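Muvent Laboratory
Demonstration Data Working Group
Minutes of the Regular Meeting, September 2021

Chair: Relu Bogdan
Present: members for Collection, Labeling, Training, Hardware, and Safety
Apologies: the member for Facilities
Observers: two representatives of Vedham, for items 3 through 5

1. Opening and minutes of the previous meeting

The Chair opened the meeting and confirmed that a quorum was present. The minutes of the previous meeting were approved with one correction. Under item 4, the words "all operators" were replaced with "all operators on the evening shift."

The agenda was adopted as circulated. The Hardware member asked that the question of spare finger sets be taken together with the report on station condition, and this was agreed.

2. Matters arising

2.1 The written rule on abandoned attempts has been issued to operators. An attempt is to be marked as abandoned when the operator lets go of the controls before the end position is reached, whatever the reason. Abandoned attempts are to be kept and are not to be deleted at the station.

2.2 The request for a second storage server was returned by Purchasing with a question about the warranty term. The Collection member has answered the question. No date has been given for a decision.

2.3 The door between the collection room and the corridor now closes properly. The item was removed from the list.

3. Report on collection

3.1 The Collection member presented the report for the period. The set for the footwear packing task, known in the project as Simov, stands at 1,716 accepted demonstrations. A further 65 have been set aside pending review and are not included in that number.

3.2 Of the demonstrations set aside, the greater part were held back for a mismatch in timing between the arm positions and the head camera. The Training member stated that a small offset can be corrected afterward, but that a drift which grows during the attempt cannot be corrected with the tools now in use. The working group agreed that drifting recordings should be rejected and that recordings with a fixed offset should be repaired and returned to the set.

3.3 The Vedham representatives asked whether the order of the two shoes was fixed. The Collection member replied that it had been fixed during the first weeks, and that operators are now told at the start of each attempt which shoe is to be placed first. The representatives asked that this instruction be stored with the recording in plain words. The Training member supported the request. It was agreed.

3.4 There was a discussion of starting positions. The Training member reported that the model performs noticeably worse when the box is turned at an angle to the table edge, and attributed this to the large share of early demonstrations in which the box had been set square. The Collection member noted that operators prefer the square position for reasons of comfort and tend to return to it when no instruction is given. The working group agreed that the starting angle of the box will be drawn at random from a printed card before each attempt, and that the card number will be entered in the log.

3.5 The Chair asked whether laces should be treated as a separate source of difficulty. The Labeling member said that laces that are caught by a finger are at present labeled only as "contact, other." A separate label was proposed. After discussion, the working group decided to introduce the label "lace contact" for new recordings only. Earlier recordings will not be relabeled unless the Training member shows that it would be of use.

4. Labeling and review

4.1 The Labeling member reported that the backlog has fallen and that review is now completed within 12 working days of collection. The Chair thanked the reviewers and asked that the figure be reported at each meeting in the same form.

4.2 Two reviewers disagreed on whether an attempt in which a shoe is pushed into place, without first being lifted clear of the mat, should count as a success. The written instructions do not settle the point. The Vedham representatives stated that for their purposes only the final position of the shoe is of interest. The Training member asked that the two manners of placing be kept apart, as mixing them had led to hesitant motion in an earlier task.

4.3 It was decided that both will be counted as successes and that a field for the manner of placing will be added to the review form. The Labeling member will circulate the revised form before the next meeting.

4.4 The Labeling member asked for guidance on recordings made after dark, when the windows behind the station show reflections of objects in the room. Some reviewers had been marking these recordings as faulty. The Training member said that such recordings are wanted, provided that the table and the items on it are well lit. Reviewers will be told to accept them. The blinds requested by the Facilities member were therefore not approved for the collection room, and the member will be informed.

5. Condition of the station

5.1 The Hardware member reported on the two-arm station used for the Simov task. The working group took note of the present layout, with the worktable, the mat, and the conveyor at the left of the table.

5.2 The conveyor is not used in the present task. The Hardware member proposed removing it. The Training member objected that its removal would change the background of every recording and would divide the set in two. The working group agreed that the conveyor will stay in place until collection for the task is closed.
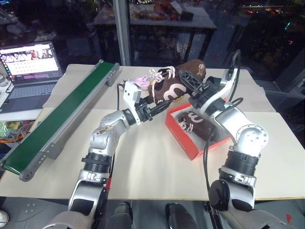 Figure 1. Two-arm station, footwear packing task: one shoe in the box, one on the mat.

5.3 The Safety member raised the matter of cables that hang past the front edge of the table toward the floor, where operators may have their feet. The Hardware member will fit a guide along the underside of the table and will check that it does not limit the reach of either arm. Until that is done, operators are to look over the cables before starting a session.

5.4 The Safety member further asked that drinks be kept off the side surface where the laptop stands. The Collection member agreed to remind operators. A shelf by the door was suggested and will be looked into by Facilities.

5.5 The Hardware member reported that the gripper fingers are wearing at the tips and that 2 spare sets remain in stock. The supplier, Pascu, has quoted a longer delivery time than before. The working group approved the order of further sets of the same pattern. The Training member asked that worn and new fingers not be mixed on one arm and that each change be entered in the station log with the time.

5.6 The Vedham representatives left the meeting at the close of this item.

6. Operator training

6.1 The Collection member presented the revised training plan for new operators. Under the plan, the first recordings of a new operator will be stored in a separate folder and will be looked at by an experienced operator before any are passed to review. The plan was approved.

6.2 The length of a session was discussed. Several operators have reported tired wrists toward the end of long sessions, and the Labeling member confirmed that the share of abandoned attempts rises in the last part of the evening. The Safety member proposed a fixed break in the middle of each session. The Collection member was in favor but asked that the time of the break be left to the operator, so that an attempt already begun can be finished. The proposal was approved with this change.

6.3 The Chair recorded that operators are not to be ranked by the number of demonstrations completed. The list posted beside the station will be taken down.

7. Other business

7.1 The Training member asked whether a second style of shoe could be added before the present set is closed. The Chair ruled that the question should be put in writing, with an estimate of the number of demonstrations needed, and placed on the next agenda.

7.2 The Collection member requested that replacement boxes be bought, as the corners soften with repeated handling and the lids no longer sit flat. Approved. The worn boxes will be kept and used for part of the collection, at the request of the Training member.

8. Actions

Collection: reminder on drinks; card system for box angle; shoe order stored in plain words with each recording; list beside the station to be removed; purchase of boxes.
Labeling: revised review form; new label for lace contact; notice to reviewers on recordings made after dark.
Hardware: cable guide; order of finger sets; station log entries for finger changes.
Training: repair of recordings with a fixed offset; written proposal for a second shoe style.
Safety: notice to operators on session breaks.
Facilities: shelf by the door.

9. Next meeting

The date of the next meeting will be set by the Chair and sent out with the agenda. Written items are to reach the Chair one week in advance.

The meeting was closed by the Chair.

Minutes approved for circulation: Relu Bogdan, Chair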